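Cloth month, part two

Since the last post I've been collecting demonstrations for the cloth policy in simulation, and I said I would write down how that went. The short version is that I have 200 episodes, I kept fewer than I wanted, and the parts that took the most time were not the parts I planned for.

The project is still called Korkus. It runs on the machine in my back bedroom in Draltcombe, and the fan noise is bad enough that I do most of the recording before eight in the morning, when the room is cool. The task is simple to state. Two arms on a rail, a table, a cloth and a pillow. Pick up the cloth by a corner, get it clear of the table, and lay it over the pillow. The policy gets one fixed view of the room and one view from each wrist.

I drive the arms with a pair of small leader arms clamped to my desk. I recorded the cloth task one arm at a time at first, because I'm clumsy with my left hand and wanted to know how clumsy. 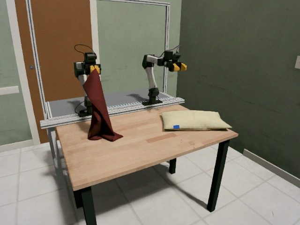 Each episode is capped at 70 seconds. I started with no cap, and the early recordings were full of long stretches where I hovered and thought about what to do next. A model trained on those learns to hover too. With the cap on, I plan the move before I press the pedal, and if I lose the cloth twice I throw the episode away and reset. Losing it once is fine. I want some recoveries in the set, so I keep those and tag them.

Resets are slower than they should be. The cloth has to drop and settle before I can start again, and if I rush it the solver leaves a fold standing up in a way no real fabric would. I wrote a small check that waits until the cloth has stopped moving. That check is the best thing I wrote all month and it is 11 lines long.

Logging is plain. Joint positions, gripper width, all three views and a text label, written to one folder per episode. I name the folders by hand. I tried automatic names in February and could never find anything.

The wrist views gave me more trouble than the fixed one. When the gripper closes on cloth, the cloth gets in the way of everything else, and which part of the background you can still see depends on how you came in. I had been approaching from the same side every time without noticing. I went back and recorded a batch where I came in from wherever was most awkward.

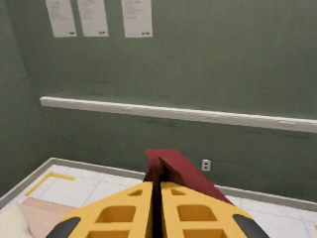
I also changed the surroundings more than I had been doing. The room model is one I bought and then marked up with scuffs, because the clean version looked like a showroom and the first policy I trained on it fell apart when I changed the light. I now vary the light direction and brightness, the color of the cloth, and where the cloth starts. I don't vary the arms or the rail. I may regret that later.

The training side is a package called Guthrie, which I have used for two years and which I like because it fails loudly. If an episode has a dropped frame or a gripper value out of range, it stops and tells me the folder name. It rejected 106 episodes on the first pass over everything I had ever recorded for this task, old attempts included. Most of those were a clock problem between the pedal and the logger, and I fixed it on a Tuesday evening by removing the second clock. The rest were my fault.
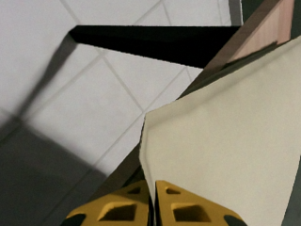 Lighter cloth is its own problem. I added it late, after a reader asked whether the policy was learning the fabric or just learning "dark red thing." With the beige sheet pinched between the yellow fingers, the cloth takes up most of the right half of the wrist view, and there's not much on it to go by, only a blunt corner and a soft crease along the upper edge. The red one gives the model a strong color to lock on to. On beige it has to use the outline, and the outline changes every time the cloth swings. My first run with both colors mixed did worse on red than the red-only run had. I let it train longer, stopped it at step 3762 when the loss went flat, and by then red was back to where it had been and beige was passable.

Passable means it gets hold of the cloth and lifts it. Placing is still weak. It tends to let go early, and I think that comes from me. I watched a dozen of my own recordings at half speed and I open the gripper before the cloth has come to rest in nearly all of them. So the next batch will be slower at the end, with a pause before release.

After that I want to try the two-arm version, one corner in each gripper, pulled flat before it goes down. I have a folder set up for it called Zindau and there is nothing in it yet. I need to move the left leader arm closer to my chair first, and buy a longer USB cable.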